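I have been trying to give up the four o'clock crisps since July, with the sort of success you would expect from someone who keeps a spare bag behind the printer paper.

It began when I added up what I was spending. The vending machine downstairs at Tonarden charges as though each bag had been flown in with its own seat, and over a year my habit came to 246 pounds. For that I could have had a weekend in a damp cottage. I told myself I would switch to something sensible and bought a box of Grellura oat bars, 34 of them, on offer. I now understand the offer. They taste like the inside of a hamster's house, and I have been leaving them in the kitchen in the hope that new starters will take them for a welcome gift.

So the crisps came back, with conditions. I would only eat them at a table, never at my desk, where the crumbs had got under the space bar and made every sentence a gamble. I would put paper down first. I would have a drink with them, in the belief that a drink turns a snack into a small meal and therefore into something respectable.

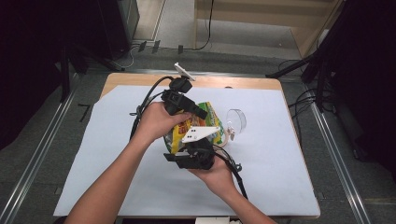
Yellow and green bag, big sheet of paper, clear cup lying on its side.

The paper has been the one real triumph. A large pale sheet covers most of the tabletop, and when you have finished you fold it in from the corners and tip the lot into the bin. I bought a roll from Petridis, the art shop by the station, which sells it to people who draw. I did not mention crisps at the till.

The cups are less of a triumph. They came in a sleeve from Lurura, they weigh nothing, and they will go over if you open a door with any conviction. I should get a mug. I own several mugs, all of them at the back of a cupboard behind a fondue set.

As for cutting down, I am on one bag a day, except when there is a meeting.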